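Greifer-Set von Nistari für Wäsche: mieten oder lassen?

Haushaltstechnik > Roboter & Automation

faltfrei_29
Wir überlegen, das Handgreifer-Set von Nistari für 3 Monate zu mieten. Man faltet damit selbst Wäsche, und Nistari macht aus den Aufnahmen ein Faltprogramm für den Arm, den wir von Turgate haben. Der kann bislang Handtücher. Eins am Stück, wenn er gut aufgelegt ist. Laut Prospekt reichen 20 Durchgänge pro Kleidungsart. Gilt das auch für schwarze Sachen? Bei uns ist praktisch alles schwarz. So ein schwarzes Teil auf hellblauem Laken hatte ich schon vor den gelben Fingern:

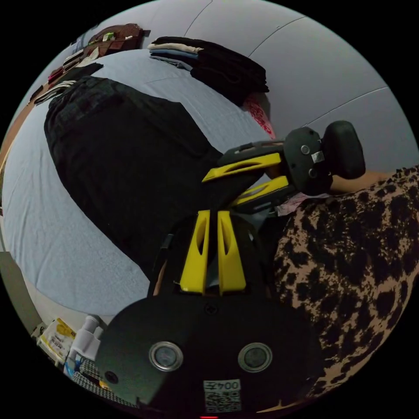 knopfloch
Die 20 gelten für Geschirrtücher. Bei Hosen waren wir bei 31, dann hat Nistari gemailt, man möge bitte langsamer zugreifen. Ab da ging es. Schwarz ist nicht das Problem, Schwarz auf dunkler Decke schon, also helles Laken drunter und gut. Teurer Spaß bleibt es trotzdem, für die Miete faltet euch die Reinigung bis Mai alles, auch die Socken.
Noch ein Tipp: Stoff nicht in der Mitte packen, sondern an einer Kante, und erst anheben, wenn beide Finger wirklich zu sind. Und den fertigen Stapel an den Bettrand, sonst faltet man ihn versehentlich ein zweites Mal (fragt nicht).

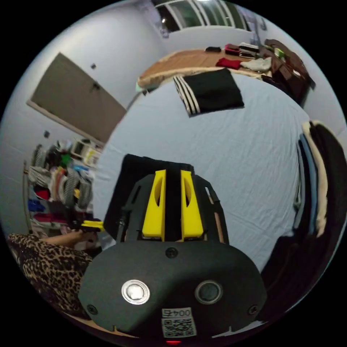
Schwarzer Stoff am Greifer, der Stapel liegt rechts am Rand.

Morin_Umsteiger
Nimm Morin, da ist die Software besser.

bristow-geschädigt
Morin kann keine Ärmel, das nur zur Warnung. Ich hatte vorher das Set von Bristow und bin seit dem Winter bei Nistari. Die Finger sind schmal und kommen gut unter einen Saum, das Gehäuse dagegen ist ein ziemlicher Brocken. Nach 29 Hemden weiß man, wo das Handgelenk sitzt. Der Support antwortet zuverlässig, allerdings gern um 3 Uhr nachts und dann mit Rückfragen zur Firmware.
Lasst euch vor der Unterschrift schriftlich geben, dass das Programm auf dem Turgate-Arm läuft. Bei meinem älteren Modell fehlte ein Adapter, und der stand natürlich nicht im Angebot – den Preis verrate ich lieber nicht. 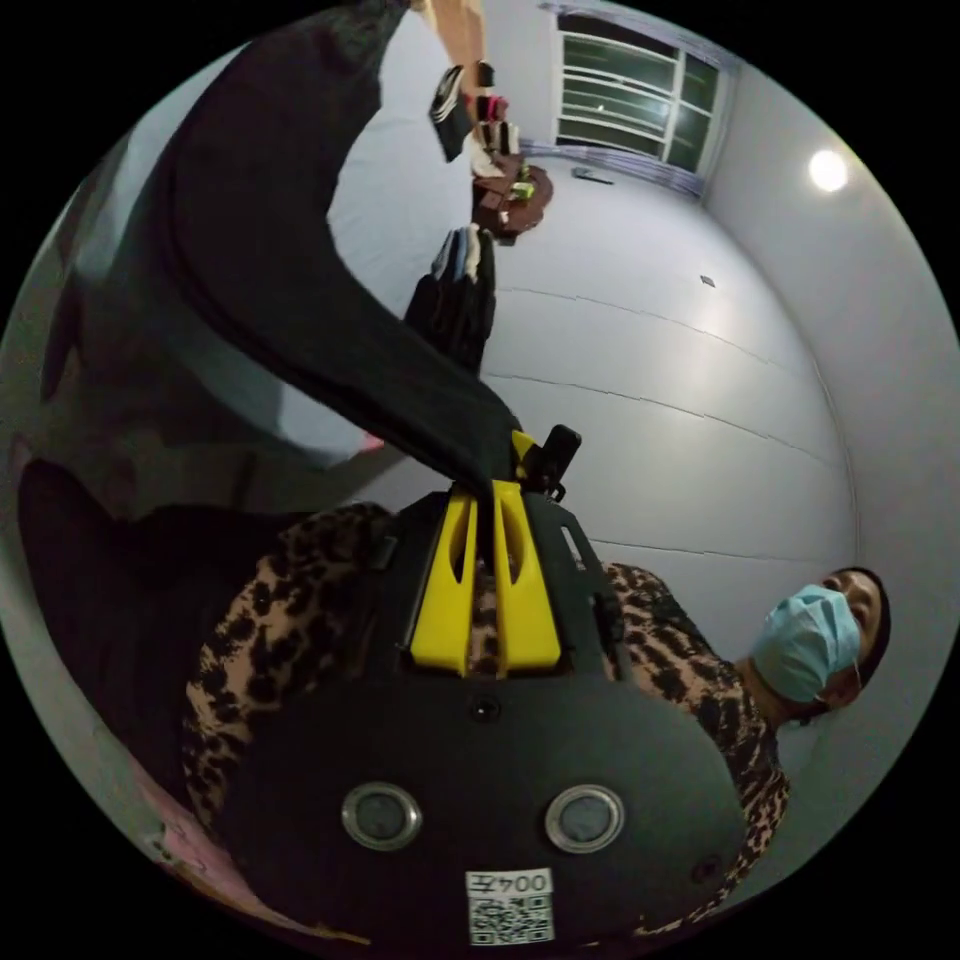 Nistari-Greifer mit den gelben Fingern, Gehäuse aus der Nähe.

faltfrei_29
Danke, Adapter ist angefragt. Das helle Laken bleibt drauf.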